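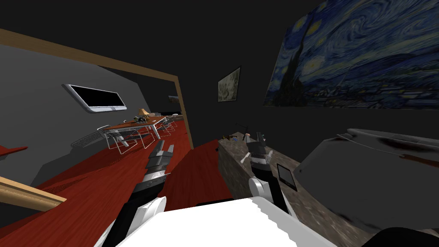
Who can apply for the mobile library job?

Anyone aged 18 or over with a full driving licence and the right to work in the UK can apply. You don't need to have worked in a library before. If you haven't driven a large vehicle, we will train you and pay for the extra licence category, the medical and the test.

Mobile Library Driver and Assistant, Tredlow
Part time, 16 hours a week, permanent
Grade 2, paid monthly
Closing date: 14 Oct 2026, at noon

The job

Betitska Libraries runs the branch library at Tredlow and the mobile library that goes out to the villages on either side of the valley. The van carries 2,428 items at the last stock check, mostly novels, large print, children's books and talking books, and it has some 390 regular borrowers. Many of them have used it for years and will tell you so.

We are looking for someone to drive the van on half of its routes and run the library on board while it is parked. You will work alongside the other driver one day a fortnight and on your own the rest of the time. On your own means on your own: you open up, issue and take back books, answer questions, keep to the timetable, deal with the wet floor mats and lock up. There is a phone on the van and someone at the branch will always answer it during opening hours.

What you will do

Drive the van safely on narrow lanes, including reversing in village hall car parks and farm entrances.
Carry out the walk-round checks before setting off and write up any faults.
Issue, return and renew items, take reservations and join up new borrowers.
Help people find something to read, including people who don't know what they want.
Carry book bags to the door for housebound borrowers at the stops marked on the route sheet.
Change over part of the stock at the branch before each run and shelve it in order.
Set up the ramp for wheelchairs, walking frames and pushchairs.
Sweep out and wipe down the van at the end of the day.
Fill up with diesel at the Salcedo depot and keep the receipts.

The catalogue system is called Horkitz. It isn't hard to learn but it has its own way of doing things, particularly when the van is out of signal and loans have to be stored and sent later. You will have training on it at the branch before you use it on the road.

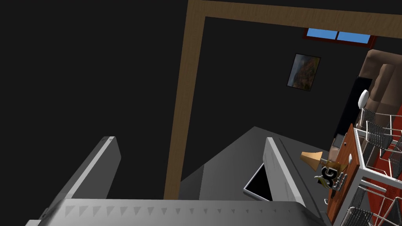
Most of the stops last between half an hour and an hour. Some are busy from the moment the door opens. At others you may see only a couple of people all morning in bad weather, and we still expect the van to be there for the full time, as people plan their day by it. If a road is shut you will need to ring the branch so they can tell the next stop.

There is a fair amount of lifting. Crates of books are heavy and there are steps at the back of the van. A trolley is provided. Please tell us if you need any changes to the way the job is done, and we will talk through what is possible.

Hours and days

The hours are worked over two days, Tuesday and one other day to be agreed. The day starts and finishes at Tredlow. There is no regular evening or weekend work, though you will be asked to cover for the other driver's leave now and again and will be paid for it. The route changes each May when the summer timetable comes in, and the length of the working day can shift slightly then. You will have the new timetable well ahead.

Leave is worked out in proportion to your hours and includes bank holidays. The van doesn't go out between Christmas and New Year, and those days come out of your leave.

What we are looking for

You must have:

A full, clean or nearly clean driving licence. Tell us about any points on the form.
Experience of driving in the countryside in winter.
A polite and patient manner with people of all ages.
Basic computer skills, enough to use email and look things up.
The ability to work alone and keep to time.

It would help if you have:

Category C1 on your licence.
Experience of working with the public in a shop, school, surgery, post office or similar.
An interest in books of some sort. It doesn't matter which sort.

We don't ask for any particular exam passes. The form has a space for qualifications, and you can leave it blank.

Training and first few weeks

You will start at the branch, learning the counter and the catalogue. After that you will go out on the van with the other driver until you have been round every route at least once, in both directions where the route is driven both ways. If you need the C1 test, your training will be arranged during this time and you will be paid for the hours you spend on it. Your start date on solo runs depends on the test. There is a trial period of six months.

You will be given a waterproof coat, a fleece and safety shoes. Gloves are kept on the van.

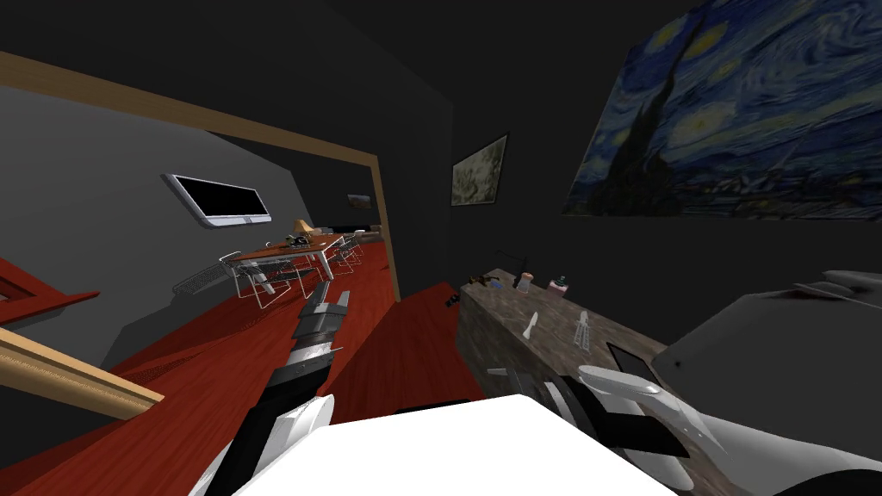

The post is also subject to a basic criminal record check, which we arrange and pay for, and to references. One reference should be from your present or last employer. If you haven't had a job for some time, a reference from someone who knows you through a course, a club or unpaid work is fine. We don't contact anyone until after the interview.

How to apply

Pick up a form from the counter at Tredlow library or from the mobile library itself, or download one from the jobs page of the Betitska Libraries website. Large print forms are available. We don't accept CVs in place of the form, though you may attach one.

On the last page we ask why you want the job and what you would bring to it. One side of paper is plenty. Handwritten forms are welcome as long as we can read them.

Return the form to the branch by hand or post, or email it to the address printed at the top. Forms that come in after noon on the closing date won't be considered.

Interviews will be held at Tredlow library and last about forty minutes, followed by a short drive in the branch's small van with one of the panel. Bring your licence and a pair of glasses if you need them for driving. Travel costs within the county will be paid on production of a ticket or mileage note.

If you would like to see the mobile library before you apply, come along to any of its stops. The timetable is on the board outside the branch.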